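4.2 Pad wear as a source of visual shift

The grasp policies in Section 3 were trained on wrist-view images from hand-held grippers, and in every one of those images the fingertips take up a good part of the lower half. We had treated this as a convenience. The fingers give the network a fixed reference for where the grasp will close, and earlier experiments on the Foley set showed that masking them out hurt performance on small objects. What we had not considered was how much the fingertips themselves change over the life of a collection effort. Pads get replaced, pads get torn, and the two sides of a gripper do not age at the same speed.

We first noticed the problem while reviewing episodes that the Piltmont policy handled badly. The errors had a pattern we found fascinating: the predicted closing point drifted toward one finger, and it drifted consistently within a session. Sorting the sessions by pad condition made the pattern much clearer than sorting by object, operator, or lighting. This was an exciting moment for us, as pad condition can be read directly from the images already in hand, with no added sensors and no changes to the collection protocol.

To study the effect we assembled a set of open-gripper views, taken over bare table between grasps, and call it Sesteck. It contains 900 views drawn from 100 sessions. Each view is labeled separately for the left and right pad as intact, worn, or torn. Annotators saw one finger at a time, with the other half of the image hidden, so that a clean pad on one side could not influence the label given to the other.

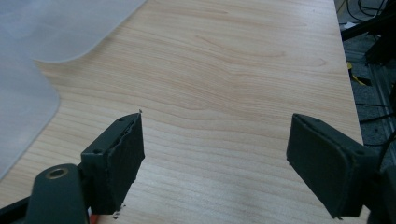

Figure 3. A Sesteck view with unequal pad condition. Left pad: torn. Right pad: intact.

Asymmetric views turned out to be the most useful part of the set. In a symmetric view, wear changes the look of both contact surfaces in a similar way, and a policy that relies on the midpoint between the fingers is barely disturbed. The situation in Figure 3 is harder: the frayed strips along the upper rim of the left pad give that finger an irregular outline against the pale wood, while the right pad keeps a clean rectangular edge. A network that has learned to find the fingertip by its straight dark border gets a good cue on one side and a poor one on the other. Views like this also rule out a simple background explanation, as both pads are seen against the same tabletop.

We compared three ways of dealing with the shift. The first was to do nothing and train on all sessions together. The second was to discard every session in which either pad was labeled torn. The third, which we call Rasier, keeps all sessions and adds a small auxiliary head that predicts the condition of each pad from its own image crop. The two outputs are passed to the policy as extra inputs. The head is light enough that training time did not change in any way we could notice, and it needs only 40 labeled views per gripper before its predictions settle.

Rasier gave the most stable closing point of the three, and the gain was largest on asymmetric sessions – exactly where we had hoped to see it. Discarding torn-pad sessions helped on clean grippers but did poorly when the test gripper was worn, and it threw away many otherwise excellent demonstrations. We were especially pleased to see that the auxiliary head transferred to a second gripper body after fine-tuning on 20 views, even though the mounting hardware and finger color were different.

One limitation should be kept in mind. The labels describe how a pad looks, and we did not measure friction or grip force. A ragged rim may matter very little if the central contact area is still sound, so the results here speak to visual shift only. Section 4.3 takes up the mechanical side, using the same sessions and a separate set of pull tests.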